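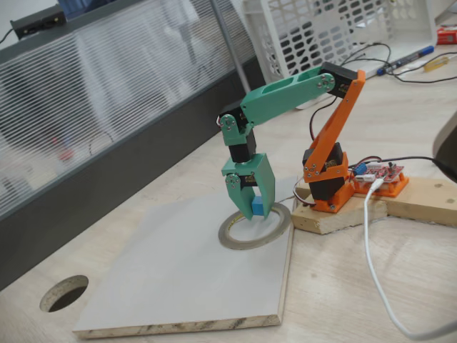 *Fig. 1. White laminated board on a wooden tabletop, with the particleboard core showing along the front edge.*

# Week 4: Edges, holes and tape

**Notes by Ghazala Paracha. Bring these to the shop on Monday, I won't print them twice!**

Last week was all about faces (veneers, laminates, the pretty side), and I promised we'd get to edges. Look at the white board in Fig. 1, the one the roll of tape is lying on. The top is smooth and off-white, and if you only ever saw it from above you'd call it a perfectly good board. Then you get to the front edge and it's rough, chipped, with dark marks along it. I love a board like this for teaching. The laminate only covers what it covers, and the core has to fend for itself.

## What particleboard is

Wood particles and resin, pressed flat under heat. It's cheap, it stays pretty flat, and it has no grain direction to worry about when you're laying out parts. The faces are usually made of finer particles than the middle, so a cut edge looks coarser toward the center. Run a fingernail across one of the offcuts in the bin and you'll feel it.

What it hates:

- **Water.** A swollen edge doesn't go back down after it dries. You can sand it, but you're sanding away board.
- **Knocks on corners.** The corner crumbles.
- **Screws put into the edge** with no pilot hole. We'll split a few on purpose.

Compare the tabletop underneath. I'm calling it "pale wood" in these notes and leaving it there, and I'd like you to do the same in your sketchbooks unless you've seen the edge of a piece. Faint grain on a pale surface could be several things. Half of you wrote "solid birch" on the Prestholm bench last time and lost a point for it.

## The round hole

Lower left in the figure there's a cable grommet hole going through the tabletop, darker inside than the surface around it. Two things to think about for your own desk project:

1. Where do the cords come from? Put the hole near the outlet side, and check what's under it before you drill. (Somebody always drills into a rail. Last August it was me.)
2. What happens to the inside of the hole? It's an edge too, just a round one. On solid wood, a light sanding and some finish will do. On particleboard you want it sealed, and a plastic liner on top of that is smart, as coffee goes exactly where you don't want it.

Use a hole saw or a Forstner bit, clamp scrap behind, go slowly toward the end.

## Tape

We go through a lot of it. For crosscuts on laminated board, stick tape over the cut line, press it down well, mark on top and cut through it. It helps hold the surface together at the exit side. Peel it back low and slow, toward the cut, or you'll lift a flake and undo the whole thing.

Don't leave it on over the weekend. The Rebane shelf still has a gummy stripe and I've tried everything short of prayer.

## Fixing a chipped edge

We'll practice on strips 38 inches long, one per pair.

- Brush out the crumbs. Trim anything hanging.
- Fill the low spots with a two-part filler, a little proud of the surface.
- Let it cure, then sand flat with a hard block. A soft pad rounds the edge over and your banding won't sit.
- Iron on the edge banding, roll it while it's warm, let it cool completely, trim both sides.

If the chip is deep, skip the filler and recut the board. You lose a little depth and gain an afternoon.

## For next time

Read the Sendoden handout on banding (the one with the coffee ring, sorry). Find one damaged edge at home, draw it at full size and write some 200 words on how you'd repair it. Tables, shelves, the underside of a drawer, all fine. Please don't damage something just to have one to draw!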